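Laundry and linen > Folding and storage

Folding from the basket: flat surface first, or sort first?
Started by slatehem

Moved to a house in Grircombe in June and the utility room finally has a folding surface at a height that suits me. I have covered it with a length of printed cotton over a thin pad. The question is procedural. At present I carry the basket in, tip the lot out, sort by type, then fold. A full load takes 26 minutes, which seems long for T-shirts and a few cloths. Is there any measurable gain in folding straight from the basket, one item at a time, and sorting the folded pieces afterwards?

mangle_rota
Straight from the basket. Tipping out adds one complete handling of every item and uses the area you need for folding. Keep the basket at one end of the surface, the finished pile at the other, and the middle clear. The middle should be at least as wide as your widest shirt laid flat with the sleeves out.

tworinse
I disagree. If you take items in the order they come out, you change folding method every time. A shirt, then a flannel, then trousers. Sorting first means you do eight shirts in a row and your hands settle into it. The tipping out takes seconds.

mangle_rota
It takes seconds to tip out and minutes to untangle. Sleeves wrap round everything else in a heap. In the basket they are at least confined, and you can hold the basket down with one hand while you pull.

slatehem
The untangling is a fair point. Most of my time goes on finding the second sleeve.

pegbag5
What is the basket? A deep one with small holes grips the load and you end up dragging it along with the garment. I had a Histwood hamper for years and replaced it for that reason. A shallow, wide one with a smooth rim is easier to pull from. The Cassim one I use now is wider than it is deep.

tworinse
Depth matters less than how it was filled. If the load goes in as one lump from the drum, no basket will help. Shake each piece once as it comes off the line and lay it in loosely.

slatehem
It is a plain plastic one, no maker's name that I can find. I dry on a rack indoors, so I could shake things out at that point.

mangle_rota
Then do that, and lay the large items in last so they come out first. Large items on top of the finished pile make it topple. Large at the bottom, small on top.

hardwater_h
Two remarks on the surface. First, a patterned cover makes it harder to see whether a hem is straight. I use plain calico with a line stitched across it as a guide. Second, a pad that is too soft lets the garment sink and the crease goes wherever it likes. Mine is a Rameck felt, 5 mm, on a board.

pegbag5
A pale print is fine. What you want is contrast with the clothes. White shirts on plain calico are worse than white shirts on a print.

hardwater_h
Depends on the shirts. Mine are mostly dark.

slatehem
I tried both methods over several loads. My working arrangement for now is no tipping out, basket at the back corner on the right, folded pieces going down at the back on the left.

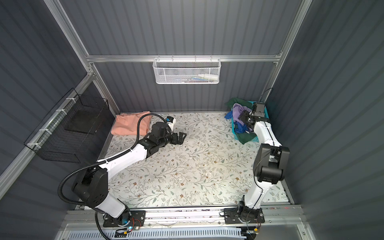

With that layout the cloths are no trouble at all, as they fold in half and half again and stay where they are put. Garments are slower. Anything that hangs over the rim of the basket tends to be caught under something else, so I now take the topmost piece first even if a sleeve lower down is easier to reach. Time for a comparable load has come down, though I would want more loads before quoting a figure.

mangle_rota
Topmost first is correct. Pulling from the side tightens everything above it.

tworinse
I still think you are leaving time on the table by mixing types. Try a partial sort: cloths out first, garments after. It needs no extra space.

slatehem
That I can do. The cloths are easy to spot by colour.

hardwater_h
Would you consider raising the basket? Reaching down into it over the rim is hard on the shoulder if you do several loads. A crate under mine brought the rim up to elbow height.

pegbag5
If you raise it, put something non-slip under it. Mine went over the edge with a full load in it.

tworinse
Elbow height is too high for me. I set the rim just below the waist and tilt the basket towards me. Try it before you buy a crate.

slatehem
Noted, both. I have an old drawer that might do as a stand. Will test it with the partial sort on the next bedding load and post the times in this thread.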